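Ticket 114: Water backing up at the Maillard Lane footbridge, Dridcombe
Category: Drainage and watercourses
Opened by: Rajitha Patwary
Status: Open, waiting on contractor

2021-04-29

Hello, I was told to put this on the council's report page instead of ringing again, so I'm putting it all in one place and I'll keep adding to it as I go. Sorry in advance for the length!

The stream that runs behind Maillard Lane is coming up over the path by the footbridge every time we get a decent bit of rain. It never used to. I've walked that path to the allotments for years and the worst I had was muddy boots. Now it gets up to 5 inches deep on the low side, and the school run has to go the long way by the main road (no pavement for half of it, which is a whole other ticket).

My own guess is the new grille on the culvert just downstream, the one Tarkix put in when they did the path. The bars look very close together to me, and they catch everything: twigs, crisp packets, half a hedge.

Reply from Nevzat Akbulut, Streets and Parks
Thanks Rajitha. Could you check whether the water drops once the grille is cleared? Please don't climb down to it. Our crew will rake it and you can tell us what you see from the path.

Update from Rajitha
Right, the crew came and raked it, two very cheerful lads, and the water did go down. I stood there with my flask and watched it. It took the best part of the morning though, and even then it stopped well short of where it used to sit. So the grille is part of it, I'm sure, but I don't think it's all of it.

I also had a chat with Shakuntala Goel from number 101, whose garden runs down to the bank. She reckons the trouble started before the grille, when the bank was cut back for the new path and all that loose soil went in. She says the bed is a good deal higher under the bridge than it was. I've no way of measuring that, but she's been looking at it out of her kitchen window for longer than I've lived here.

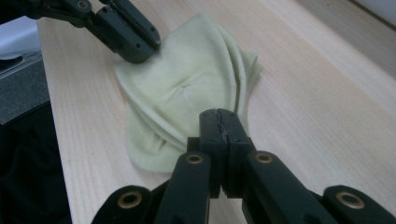 Anyway, I went back after the next lot of rain and had a proper look from the bridge. There's a bar of silt on the left side, looking downstream, and the water is all being squeezed over to the right, where it's eating into the bank by the handrail post. The post wobbles. I gave it a gentle push and wished I hadn't.

Reply from Nevzat Akbulut
The post has been passed on as urgent and will be taped off. I've asked Tarkix for their drawings of the grille so we can compare the bar spacing with what was agreed. On the silt, that would be for Grarkari, who hold the dredging contract. I've raised it with them under this same ticket number.

Update from Rajitha
Tape is up, thank you, that was quick. A bit of it has already come loose and is flapping in the brambles, so someone might want to bring a spare roll.

Do we know if Grarkari can come before the May half term? I'd also like to know who is meant to be raking the grille from now on. Şükran Kurtuluş at the parish office thought it was the district, and the district phone line thought it was the parish.

Reply from Nevzat Akbulut
Grarkari have offered a site visit in May, date to be confirmed. Raking is ours for now, every 2 weeks and after heavy rain. Drawings still outstanding from Tarkix, so I've chased them again. Leaving this open.

Update from Rajitha
Lovely, thanks. I'm happy to meet them at the bridge if that helps, mornings are best for me. Shakuntala would like to come along too and show them the bank from her side. She says to use the side gate and mind the step.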